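# Traltodeo Two-Cube

Demonstrations of a simulated arm working with one red cube and one green cube on a plain surface. The set was made for training and checking imitation policies on a small stacking task: red cube onto green cube. Everything is rendered. There are no real-robot episodes in this release.

Current revision: 2026-05-27

## Contents

- 2,000 episodes, one directory each
- RGB frames from an overhead view, plus state and action arrays
- A split file (`splits.json`) for train and held-out episodes
- The replay script used to check that stored actions reproduce stored states

The cubes are the only loose objects in the simulation. No clutter, bins or walls are loaded. Users who need distractors should look at the Postham set, which uses the same file layout.

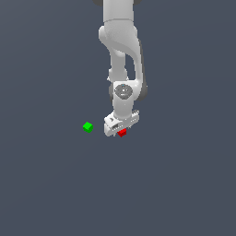 Start positions for both cubes are drawn uniformly from a square region in front of the base. Draws in which the cubes overlap are thrown out and drawn again. Yaw is drawn separately for each cube. The arm starts every episode from the same joint configuration with small noise added to each joint.

## How the demonstrations were collected

Episodes come from two sources, recorded in the `source` field.

`teleop`: 779 episodes driven by an operator with a 3D mouse. Operators could see the overhead view and one side view while driving. The side view was not saved. Pauses longer than two seconds were trimmed from the start and end of an episode but left in place elsewhere, so a policy trained on this portion alone may learn to hesitate before closing the gripper.

`scripted`: the remainder, produced by the Briem waypoint planner. The planner reads cube poses directly from the simulator, moves above the red cube, aligns the hand with a cube face, descends, closes, lifts, and places. Waypoint heights and speeds are jittered per episode.

Do not treat the two sources as interchangeable. Scripted paths are nearly straight between waypoints. Teleop paths curve, and the wrist often turns during descent.

## Frames and occlusion

The overhead camera was kept fixed for the whole set. At low hand positions the gripper body hides part of the red cube, and the fingertips may be hard to make out. Grasp state should be read from the arrays and not guessed from pixels.

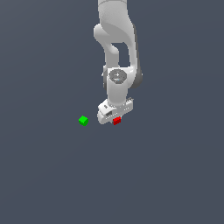

*Hand low over the red cube, with the cube partly tucked under its lower edge. The green cube is to the left.*

Shadows are turned off in the renderer. An early build had them on, and a probe model trained on that build was using the hand's shadow to estimate height. Results from it should not be compared with results from this release.

Background shade varies slightly between episodes. This is a render setting and carries no label information. Arm and cube materials are not randomized.

## Episode layout

```
episode_xxxxx/
 rgb/ overhead frames
 state.npz joint positions, hand pose, finger width, cube poses
 action.npz commanded hand motion and finger command
 meta.json source, seed, outcome, phase boundaries
```

Frames, states and actions are all stored at 15 Hz. The simulator itself runs faster; intermediate steps are dropped. `action[t]` is the command issued after `state[t]` was read. Earlier builds had this off by one, so anyone holding a copy from August or before should download again.

Hand motion is given as a change in position and a change in rotation, both in the base frame. Rotations are axis-angle. The finger command is a single number, where 1 means open and 0 means closed. Finger width in `state.npz` is the measured gap in meters and will not reach zero while a cube is between the fingers.

## Phase labels

Each episode is divided into `approach`, `descend`, `grasp`, `lift`, `place` and `release`. For scripted episodes the boundaries come from the planner. For teleop episodes they are computed from hand height, finger width and cube height, then checked by hand on a subset.

`approach` and `descend` are the least reliable pair in teleop data. Operators tend to come down at a slant, and the height threshold cuts that motion at a fairly arbitrary point. Merge the two labels if the boundary does not matter to your model. 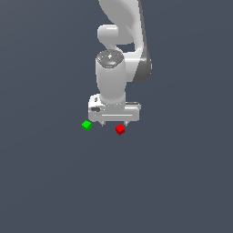 *Fingers open and apart, neither cube held. Green cube at left, red cube at right.*

Failed grasps are kept. If the fingers close and the cube slips out, the episode continues and the second attempt is labeled from `approach` again. An episode can therefore contain the same phase more than once. Code that builds a dictionary keyed on phase name will silently lose segments.

## Outcome field

`outcome` is one of:

| value | meaning |
|---|---|
| `stacked` | red cube rests on green cube at the last step |
| `dropped` | red cube was lifted but is not on the green cube |
| `no_lift` | red cube never left the surface |

The check runs once, at the final step. A stack that falls over after that would not be caught. Episodes with `dropped` or `no_lift` are left out of the default training split but can be loaded with `include_failures=True`.

## Loading

```python
from traltodeo import Episodes

eps = Episodes("data/", split="train", include_failures=False)
for ep in eps:
 frames, state, action = ep.arrays()
```

The Rurkine converter also reads this layout. It resamples actions by default; pass `--keep-rate` to stop it.

## Known problems

- Color and role are fully tied together. Red is always the cube to be moved. A policy can do well here without using any instruction text.
- Held-out episodes use the same start region as training episodes. The split tests new draws only and says little about new layouts.
- A few teleop episodes have a repeated first frame. They are flagged with `dup_first` in `meta.json`.
- Cube poses are exact simulator values. Feeding them to a policy as input will give numbers that do not carry over to a setup with estimated poses.

## Changes

- Fixed action offset
- Added `dup_first` flag
- Removed shadowed renders
- Phase labels for teleop recomputed with finger width included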